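About us

Quick version, as I'm meant to be packing orders. Trollow is a printables shop and pattern library. One owner (me, Tyra Tangen), two part-timers, one very loud printer. We draw things, you download them, you print them out at home and cut them up. Gift tags, party toppers, lunchbox notes, chore charts, jar labels, bookplates, that sort of thing.

Started at the kitchen end of my flat. Now in two rooms over a framing shop on Strand, which is a lane and not the one in London, people do ask. No shop front, so please don't turn up hoping to browse – there's nothing to browse. Collections by arrangement only.

How it began

Treat bags for a school fair, one December. Made a folded tag with a badger on it, put the file on a blog so the other parents could print their own, went to bed. Woke up to a lot of emails. Mostly from people I'd never met, asking for the badger in A5, the badger without the scarf, could the badger hold a candle. So I did those. Then a fox. Then labels, and labels are still what most people come for.

The blog was free for everything and had no terms at all, which was daft of me. The badger ended up on mugs. Not my mugs. Wrote my first licence page that same month, badly, and have rewritten it four times.
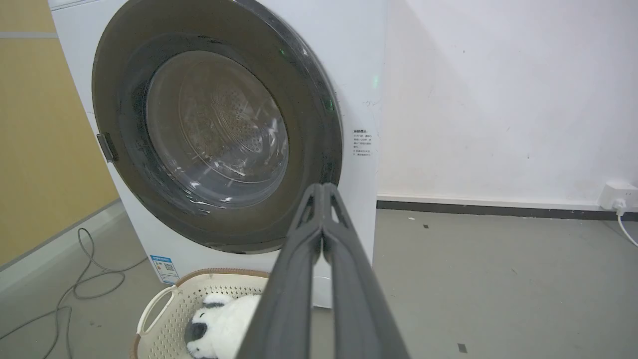

The library stands at 453 sheets at the moment. A sheet is one page, not one design, so a sheet of tags might have eight different tags on it or the same one eight times. All drawn by hand first, in pencil then ink, scanned, cleaned up, coloured on screen. No stock art. No clip art bought in. If a line's wobbly it's because my line was wobbly.

Who does what

Me – drawing, licence questions, most of the emails.
Cesari – our sister label, run from the same desk. Lettering and alphabets only. Seperate shop page, same terms.
The part-timers – test printing, cutting, posting the paper packs. Also checking my spelling, though not on this page evidently.

Every sheet gets test printed before it goes up. Ordinary home inkjet, ordinary paper, then once on card. If it jams or the borders come out lopsided it goes back to me. We keep an old printer just for this as it's the fussiest one we've ever owned, and if a sheet gets through that it'll get through yours.

What you can do with the free ones

Print as many as you like for yourself, your family, your class, your club. Put them on presents. Stick them on jars. Laminate them if you want.

Teachers and childminders – yes, you count as personal use. Print for the whole class. You don't need to write and ask, although the notes are nice to get.

Blogging about them is fine, we like it. Use one picture, say where it's from, link to the page the sheet lives on. Please don't link straight to the PDF. It skips the terms, and when I fix a mistake the old link goes dead and your readers email me about it.

What you can't do

Sell them. Sell things with them on. Put them in a bundle, a membership, a "free with purchase". Upload the file anywhere else, even with credit. Trace them, recolour them and call them yours. Feed them into a cutting machine design shop for other people to download.

Resizing for your own use is fine. Cropping off the little name in the corner isn't.

Selling, properly

Small makers licence is 26 pounds, one-off, per sheet. Covers up to 913 finished items, which is an odd number I know, it came out of a long sum with postage in it and I never rounded it. Finished and physical only – a jar of jam with our label on, a wrapped soap with our band round it. Not digital files, ever.

What you get with it:

1. The sheet at full size, with and without the cutting lines.

2. A blank version where there is one, so you can type your own wording in.

3. A licence letter with your name on, handy for craft fairs where the organiser wants paperwork. 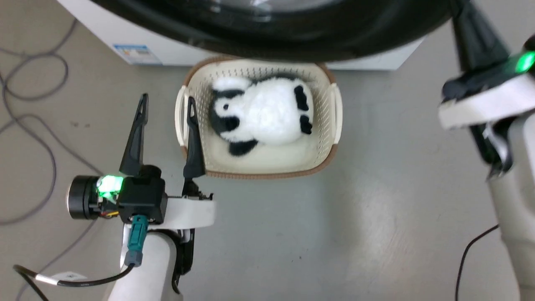 4. Email help if the colours come out wrong. They're usually too green. It's usually the paper setting.

Run out of items? Buy it again, same price, no forms. Bigger than that, or you've got a shop with more than one branch, write first and tell me what you're making and how many. I'm not fierce about it. Have said no twice.

Paper packs

For people without a printer, or sick of theirs. We print, you cut. Each pack is 20 sheets of one theme on uncoated card, flat in a board envelope so it fits through the letterbox. Card comes from the same mill merchant every time, off-white, takes a felt tip without bleeding.

Packs go out second class. Allow a week, longer in the run up to Christmas. If it turns up bent send a photo and we'll post another, you don't need to send the bent one back.

Can't do mixed packs yet. Asked for constantly. It's on the list, it's to do with how the printer's set up.

The Drillero sheets

Worth a mention as they get their own emails. Drillero is our set for sheds and workshops – drawer labels, screw sizes, paint tin tags with a space for the room and the date. Made it for my dad. Much plainer than the rest, black on white, no badgers. You can type into all of them. Same free terms, and tradespeople labelling their own vans and drawers is fine, no licence needed for that.

Found one of ours being sold?

Tell us, please. Send the link and, if you can, a screenshot, since listings vanish quickly once someone's asked a question. Don't have a go at the seller. Quite often they've bought the file from somebody else in good faith and are as cross as I am. I write a polite email first. Mostly that does it.

If you're the seller and you've landed here because of one of those emails – take the listing down, reply to say so, that's the end of it. Or buy the licence, if it's something the licence covers.

Requests

Yes, send them. No, can't promise. Anything with a film or telly character on, never, they're not mine to draw. School crests same. Names on bunting we can do, there's an alphabet at Cesari in three weights that prints one letter to a page. Accents and umlauts included now, after several fair complaints.

No custom invitations, we used to and it ate every evening.

Getting in touch

Use the form on the contact page. I answer in the mornings. Put the sheet name in the subject line if you've got it, it's printed bottom left in tiny grey type. If your download hasn't arrived look in the junk folder first, then write, and tell me which email adress you paid with as it's nearly always a different one.

Terms on this page last changed 2024-04-24. Licences bought before then carry on under whatever your letter says.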